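Pusine Garment Steamer 830
Sold by Skorka Home & Laundry

Ironing boards have two settings: too low, and collapsed on your foot. The Pusine 830 is a handheld steamer for people who have had enough of both. Fill the tank, plug it in, hang up whatever you slept on top of in the suitcase, and work from the collar down.

It comes in one colour, grey, which Pusine calls Harbour Mist. The harbour was not consulted.

What it does well: cotton shirts, wool coats, curtains you can't be bothered taking down. What it does badly: sharp creases in trousers. If you need a crease that could open an envelope, buy an iron. We stock the Hollmann, and it weighs as much as a small dog.

Specifications
Tank: 830 mL
Continuous steam: 32 minutes
Steam settings: 2 (Gentle and Not Gentle, though the dial says Low and High)
Cord: long enough for most bedrooms, short enough to be annoying in ours 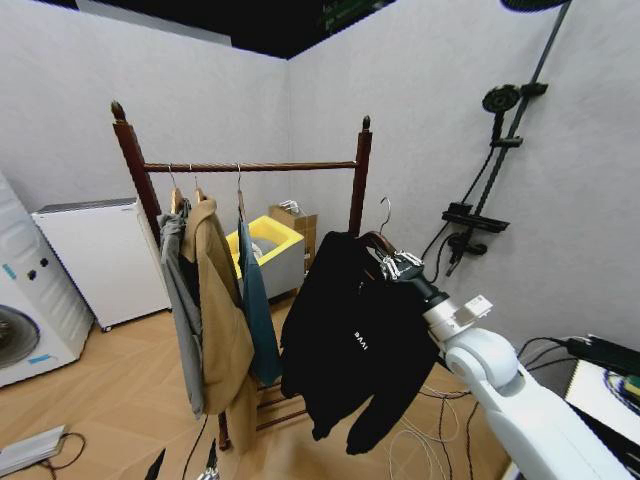

Use tap water unless yours leaves a crust in the kettle, in which case use filtered. Keep it off suede, waxed jackets and anything you are currently wearing. We get asked about that last one more than you'd hope.

In the box: steamer, fabric brush, measuring jug, and a heat glove that fits either hand equally poorly. The Zallis travel pouch is sold separately.

Warranty: 2 years, parts and labour. Dropping it down the stairs is not a manufacturing defect.

Currently in stock. Next shipment due December.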